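Sternum Ad Copy Set

Short search and social ads with click labels, release of 08/09/2021.

Summary

Sternum is a collection of paid search and social ads written in English. Each record holds the text of one ad, the keyword group it ran against, and a label for how it did compared with the other ads in the same group. The set was put together by Widmer for testing headline ranking models. It is not meant for forecasting spend.

Contents

ads.csv: 4,000 rows, one per ad
groups.csv: 300 keyword groups, with match type and country
splits/: train, dev and test lists by group id
CHANGES.txt

Fields in ads.csv

ad_id: string, stable between releases
group_id: joins to groups.csv
channel: search or social
headline_1, headline_2: plain text, headline_2 may be empty
body: plain text, line breaks replaced with a single space
cta: call to action as shown on the button, social only
rank_label: integer from 1 to 5, where 5 is the highest click rate band in the group

Collection

Ads came from accounts run by Widmer on behalf of clients who agreed to release. Client names, phone numbers and web addresses were replaced with tokens such as [BRAND] and [PHONE]. Prices were left in. Most of the accounts sold computer parts, repair services or office supplies, and the wording leans heavily that way.
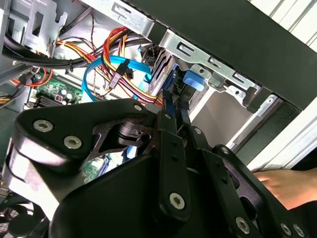

Social ads make up 1,700 rows. Their labels come from a single placement and should not be compared with search labels, even where the group id matches.

Labels

Click rates were sorted within each group and channel, then cut into bands. Raw rates are not included. Ads paused during their first week were dropped before sorting.

Known issues

Dynamic keyword insertion was not expanded. Look for {KeyWord:...} in headline_1.
Some January ads have the body and headline_2 swapped. The Jener loader corrects this on read; other readers will need to do it themselves.
Near duplicates remain in train. No group appears in more than one split.

Usage

pip install jener
jener load sternum --split train

Baseline scores are produced with Predine using default settings. Run predine eval with the dev list before touching test.

License

Research use only. Do not try to recover the advertisers behind the tokens.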